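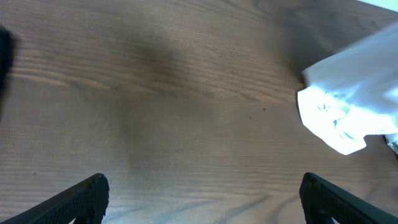 **Figure 3.** Tabletop with a crumpled white sheet at upper right, seen from above. The grain runs mostly lengthwise across the view and curls into loops in places.

### 4.2 The table as a holding place

We had expected to write a good deal about cupboards. The households in the Kestcombe study own plenty of them, and at the first visit most people showed us theirs with some pride. The diaries told a different story. Of the 363 entries that mention putting something down, the cupboard accounts for very few, and the table for so many that we had to give it a section of its own.

Figure 3 gives a fair idea of what our coders were up against. A white sheet of material, crumpled, lies on a wooden top. Is the table in use? Under the scheme we borrowed from the Pennington survey it is, as any item at rest on a surface makes that surface "occupied". Under the scheme most of our participants seemed to carry in their heads, a crumpled sheet hardly counts. One respondent wrote that her table was "completely clear apart from the things on it", and we spent the better part of an afternoon failing to improve on this as a definition.

We settled on three codes. *Parked* covers items that the diary says will be dealt with later. *Working* covers items belonging to a job under way, such as a chopping board at six in the evening. *Resident* covers items that have been in the same place at two visits running and whose owners, when asked, looked at them as though for the first time. Crumpled things gave the coders the most trouble. A folded cloth declares itself either ready for use or ready for the drawer, while a crumpled one could be on its way to the wash, to the bin or to nowhere in particular. Photographs were no help in deciding between these, and we relied on the diary wherever it said anything. Where it said nothing, the item was coded as parked, a rule that flatters our participants slightly.

The surface itself turned out to matter more than its size. Sixty-one entries refer to grain, shine or marks, although no question in the diary asked for them. A wooden top with a strong pattern, such as the one in Figure 3, was described in several homes as "forgiving", by which people meant that crumbs did not show. The same people complained of having to find the crumbs by hand. Slightly glossy finishes drew the opposite remark: they were easy to wipe and made everybody feel they ought to be wiping them. Owners of plain white tops wrote the longest entries in the study and cleaned the most often, and we would not care to say which of these caused the other.

Light complicates matters. A soft shadow on brown wood can pass for a stain, and the dark patch at the upper middle of Figure 3 was entered as one by a coder working late in June. It was corrected at the second pass. Six other shadows received the same treatment across the full set of photographs, along with one stain that had been put down as a shadow and was reinstated after its owner objected. Coders were afterwards told to check whether the grain could be followed through a dark area and whether its edges were blurred before entering anything, and the two coders' figures for marks came closer together from then on.

We also tried the clearing prompt used in the Turkura trial, in which a card on the table asks the household to remove one item each time they pass. Compliance was good for the first week. By the second, 50 cards had become resident items in their own right, several of them with shopping lists on the back. Two had been used to level a table leg. The cards were withdrawn before the final visit and are left out of the totals in Section 4.3, where we turn to chairs, which hold mainly coats.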